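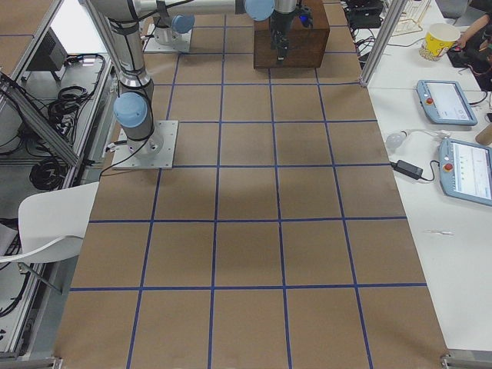 Two-arm table back in service at Clestow

2/15/26 - Short one this week, most of us are still on the Piątek job.

The two-arm table at Clestow is running again after its yearly going-over. Fresh brown paper on top, new grid in dark blue tape, both arms checked on their base plates. Sławomir Sobczak did the bolts, Zyanya Montes did the tape. Took longer than the bolts.

Main fault was a cable on the near arm rubbing at the second joint. Re-strapped with a bit more slack, then left to run 200 slow cycles. No stops. The gripper fingers on the far arm were swapped for a new pair from Fitbridge and the zero position taught again from the pendant. Old pair had done 1680 hours, which is more than we normaly allow.

Still to do - the wiring in the side cabinet. Somtochukwu Okafor wants the coils shortened and every lead labelled at both ends. He has asked for 24 hours notice before anyone unplugs anything, so please ring him first.

A reminder for those on shift: keep to the same pendant for the same arm. They look alike and we have had one mix up allready. Speed stays at 90 until Szymon Cieślak signs the sheet.

Next full check is in June. Spare tape is in the stores, second shelf, ask Zyanya if it has run out.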